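Towel folding by teleop, kitchen bench
Estitside notebook, January
Last updated: January, 4:40 pm

Back on the Franka after the break, and back on towels. Plan for the afternoon was to get through a block of demos with the Flellance controller now that the new clutch mapping is in, then compare against what we recorded for Bresow using the old one. Notes as I went, so forgive the order.
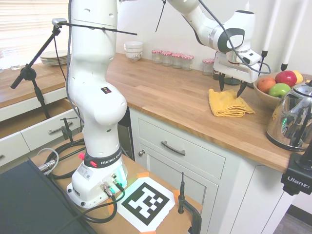
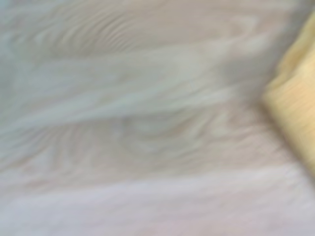

First thing, the new clutch is so much nicer! You squeeze to engage, let go, move your hand back to somewhere comfortable, squeeze again, and the arm doesn't lurch anymore. I had it set to 189 ms debounce and left it there. The part I still find hard is the approach. Coming down over the yellow towel with the fingers pointing straight at the counter, I lose all sense of height in the last little bit, and I end up doing this nervous hover-and-peck thing that I know will show up in whatever the policy learns. The wrist view ought to be the answer and half the time it is, but look how the wood grain smears into long bands when the hand is moving quickly. There's nothing in a picture like that to tell you how far down you are. So: slow down before the approach, let the wrist view settle, then descend. I wrote it on the whiteboard too.

Tried 2 ways of grabbing the towel. Pinching the folded edge from the side feels natural to me as a person, but the fingers want to push the whole thing along the counter before they close. Coming from above and pinching a bit of the top layer is uglier and gets a better hold, though sometimes I pick up both layers and have to let go and start over (kept those in, tagged "regrasp", I think they're useful). If anybody has a strong opinion about leaving regrasps in, write it under here, I'd like to hear it before we train.

Episode 567 is a bad one. I bumped the clutch halfway through the second fold and the arm just sat there while I waved my hand around like an idiot. Please drop it. Episodes after that are fine as far as I know but I haven't replayed them all.

Shoulder got tired well before the robot did. Propping my elbow on the chair arm helped a lot, and my folds got smoother, so maybe we want a proper armrest for the operator. Aitken had one at their bench and I remember thinking it was silly. Taking that back.

Exposure on the wrist camera: dropped it a notch at the end to see if the smear gets better. Only did a handful that way, so they're in their own folder, don't mix them with the rest. Need to check if the picture gets too dark later in the day when the window isn't helping.

Log for the whole run stopped at 3175 lines, which seems short to me. Could be that the logger skips idle stretches now, could be it died early. Check before deleting anything off the recording machine.

To do next: replay everything after 567, same towel but starting from a crumpled pile, ask about the armrest, find the other controller's charging cable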